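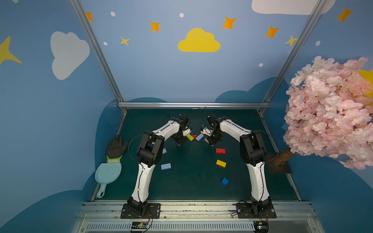

数据卡 / 桌面整理 / 积木

Birstead 积木收拾记录

7月 维护者：Birstead 桌面组
分享 34 · 评论 5

这份记录讲的是一件小事：小积木散在桌面上，怎样认、怎样记、怎样收回盒子。内容以文字表格为主，每条记录对应一次收拾，写明开始时桌上有哪些积木、各在什么位置、按什么顺序收、收完以后还剩什么。

当前版本共 259 条记录，来自 34 种摆法，分放在 5 个文件夹里。同一种摆法会重复收拾多次，各次的顺序可以不同。旧版本里的草稿没有并入，需要的话请到归档目录里找，归档目录不再更新。

适合拿来做什么

核对物品清单，练习用文字写清楚桌面上的位置，比较不同的收拾顺序，统一颜色叫法。有人拿它给新来的记录员做练习材料，效果还可以，前提是先读完下面关于颜色和位置的两节。

不适合的用途也写在前面。记录里没有积木的重量和精确尺寸，不能用来推算盒子能装多少。记录里的位置是文字，不能换算成厘米。收拾用时只精确到分钟，有的条目没有填，请不要拿来做速度排名。

目录

layout/ 摆法说明，一种摆法一个文本文件
records/ 收拾记录，表格
colors/ 颜色叫法对照
side_items/ 桌边物品说明
notes/ 记录员备注

表格用逗号分隔，编码是 UTF-8，第一行是字段名。早先有几张表是用另一种编码存的，打开后中文成了乱码，这一版已经全部转过。如果您手里的旧文件还有乱码，直接换成新文件，不要手工改。

桌面

桌面是偏暗的青绿色，靠近手边的一侧有一条灰色铝轨。所有位置都以这条铝轨为准：离铝轨近叫“近侧”，离铝轨远叫“远侧”，面对桌面时左手边叫“左”，右手边叫“右”。左边挨着墙的那一带单独叫“左缘”。

蓝色和绿色的积木放在这种桌面上，颜色会显得比拿在手里时深一点。浅蓝色的问题不大，深蓝色的小方块在傍晚容易看漏，尤其是贴近铝轨的时候。记录员收完以后要沿铝轨再看一遍，在 rail_checked 一栏填“是”。没看就填“否”，不要留空。

桌面每天收工时擦一次。擦桌子不算收拾，不写进记录。

积木

常用的颜色有红、黄、黄绿、浅蓝、深蓝，还有一种木块，颜色是木头的浅棕色。形状分得很粗，只用三个词：

长方块：看得出长边和短边的。
方块：各边看着差不多的。
扁块：平放时明显比别的矮的。

一块积木只能归一类。拿不准的归到长方块，在备注里写“形状不定”。同一块积木换一个面朝下，看上去可能从扁块变成长方块，这时候按它当时的样子填，不按它“本来”是什么填。这条规则有记录员不同意，讨论过几回，最后还是保留了。

积木没有编号，也没有贴纸。两块同色同形的积木在表格里用“甲”“乙”区分，先写离铝轨近的。浅蓝色长方块最常碰到这种情况，一块在左半边，另一块在它远侧，两块都要写，不能合成一行写成“浅蓝若干”。

颜色叫法

颜色叫法沿用 Tannous 对照表，我们做了删减。原表里把浅蓝又分成几档，实际用起来分不开，现在统一写“浅蓝”。容易混的几组如下。

黄和黄绿。单独看的时候最容易写错，两块摆在一起就很清楚。只有一块时，拿手边的黄色积木比一下再填。早先的记录里有把黄绿写成“绿”的，现在都改成了“黄绿”，改动写在 notes/ 里。

浅蓝和深蓝。不写“蓝”。凡是只写了“蓝”的记录，检查时会退回。

木色。木块的颜色统一写“木色”，不写“棕”“米”“黄”。记录员口头怎么叫都行，表格里只用这一个词。

红。只有一档。扁的红块写“红，扁块”，不写“红片”。

位置的写法

位置由两部分组成，先写左中右，再写近侧或远侧，中间用一个短横。例如“右-近侧”“中-远侧”。需要更细的时候，在 pos_note 里补一句话，说清楚它挨着谁。

补充说明只写相邻关系。可以写“红块在黄绿块旁边，露出一部分”，可以写“红扁块、黄块、深蓝方块从远到近松松地排成一竖列”。不要写“很乱”“有点歪”这类话。确实斜着放的，填 tilt 一栏，填“斜”或“正”，不量角度。

被别的东西挡住一部分的积木，在 hidden 一栏填“部分”。完全看不到、但清单上有的，填“未见”。“未见”和“不在”是两回事。未见是记录时没有看到，不在是确认过桌上没有。早期表格把这两种情况都写成了“无”，后来补查过一轮，补不出来的保留“无”，读表时请当作缺失值处理。

一条记录里有什么

record_id 记录编号
layout_id 摆法编号
start_list 开始时桌上的积木，颜色加形状，分号隔开
positions 各块的位置，顺序与 start_list 一致
tilt 斜或正
hidden 无遮挡、部分、未见
order 收拾顺序
end_list 结束时还留在桌上的积木
box 收进哪一个盒子
minutes 用时，可空
rail_checked 是否沿铝轨看过
memo 备注，不超过 2000 字

备注的上限看着宽，多数人只写一两句。写得最长的几条都和盒子有关，内容已经整理进下一节，原文没有删。

盒子

积木收进 Burasetti 收纳盒，盒子分大格和小格。大格放长方块和扁块，小格放方块。木色的积木不论形状，都放小格。

盒子平时放在桌子外面，收拾时再拿过来。盒盖不写进记录。有的记录员喜欢先把盖子放在桌上当托盘用，这样做可以，收完要把盖子拿走，不然 end_list 没法填。

格子装满以后，剩下的积木不要硬塞，放到备用盒，box 一栏填“备用”。装的时候没有方向要求，能盖上就行。

收拾的顺序

常见的顺序有下面几种，order 一栏照实填，不要事后改成好看的样子。

按位置收：从铝轨这一侧开始，一块一块往远侧收。桌子中间挤着几块的时候，这种收法不容易碰倒旁边的。

按颜色收：先收完一种颜色，再收下一种。同色积木分在桌子两头时要来回多走几趟，不过清点方便。

按形状收：先小方块，再长方块，最后扁块。扁块贴着桌面，用指甲抠起来比较费事，放在最后可以慢慢来。

没有顺序：想到哪块收哪块。这也是一种，填“无”，不要空着。

中途把已经收好的积木又拿出来，算一次“返回”，在 order 里用括号标出来。常见的起因是放错了格子。返回次数不用另填，从 order 里能看出来。

积木掉到地上，捡起来直接放盒子，order 里照常写，备注里写“落地”。掉到铝轨外侧也算落地。

桌边物品

左缘靠墙的地方可能有别的东西。常写到的有两件：一只黑色工作手套，袖口是荧光绿的；一把浅蓝色塑料簸箕，头是圆的，柄长，柄尾有孔。它们不属于积木，不写进 start_list，也不用收进盒子，写在 side_items/ 里就可以。

手套只记是靠墙还是平放，指尖朝哪边。簸箕记柄朝哪边。簸箕的浅蓝和积木的浅蓝在表里用同一个词，检索颜色时会一起出来，请加上 item_type 这个条件。上一版有人没有加，结果把簸箕算成了一块大积木，这个错误在下游的表里存在过一段时间。

如果桌边物品压住或挡住了积木，积木按“部分”或“未见”填，桌边物品那一行写明挡住了谁。挪动它们之前先填表。

检查

每条记录由另一位记录员看一遍，主要看四处：颜色有没有用对照表里的词；start_list 和 positions 的项数是否一致；end_list 里有没有开始时不存在的积木；rail_checked 有没有填。

项数不一致是最多的问题，多半是分号打成了逗号。检查脚本能找出来，但不会自动改，改的时候要回去看摆法说明，不能凭印象补。

两个人对同一块积木的颜色意见不同时，两个都写进备注，表格里填第一位记录员的。形状也一样。

已知的问题

左右分布不均。多数摆法里积木偏向桌子中间和右侧，左半边较少，拿来练习位置写法时要注意搭配。

木色积木偏少，黄绿色也偏少。新摆法会优先补这两种。

傍晚的记录里“未见”比上午多，没有查清是光线的问题还是记录员累了。

Tunov 格式的旧表只有颜色，没有形状，转过来以后形状一栏是空的。这些记录没有删除，layout_id 前面带字母 T。做形状相关的统计时请跳过。

有几个摆法说明写得太短，只有“同上”两个字，而文件重新排序以后“上”已经不是原来那一个。能确认的已经补写，不能确认的在文件第一行标了“待核”。

本版改动

黄绿的叫法统一。
“未见”“不在”分开。
增加 tilt 一栏，旧记录能补的补了。
桌边物品从 records/ 移到 side_items/。
删掉 memo 里重复粘贴的段落。
修正两处左右写反的摆法说明，对应的记录已重新检查。

怎样提交新记录

先读 layout/ 里已有的说明，确认要写的摆法没有重复。位置相同、颜色不同，算新摆法；颜色相同、只是某一块斜了，不算。新摆法的编号向桌面组要，不要自己往下排。

表格填好后放到提交目录，文件名用摆法编号加月份。一个文件只放一种摆法。备注里不要写人名，写“记录员甲”“记录员乙”。提交后如果发现写错，不要覆盖原文件，另交一份，文件名末尾加“改”。

退回的记录会附一行说明。常见的退回说明有“颜色写蓝”“少一项位置”“铝轨未填”“木色写成黄”。改完再交即可，不用另外解释。

使用和引用

内部和外部都可以用，改动后再发布的，请保留颜色对照表里的来源说明。引用时写“Birstead 积木收拾记录”和所用版本的月份。只用了颜色叫法部分的，写明 Tannous 对照表删减版。

记录有误，或者颜色叫法有不同意见，请在评论区留言，写上 record_id。没有编号的留言不好查，回复会慢一些。

评论（5） 分享（34） 收藏

联系桌面组 | 使用条款 | 返回顶部
© Birstead 桌面组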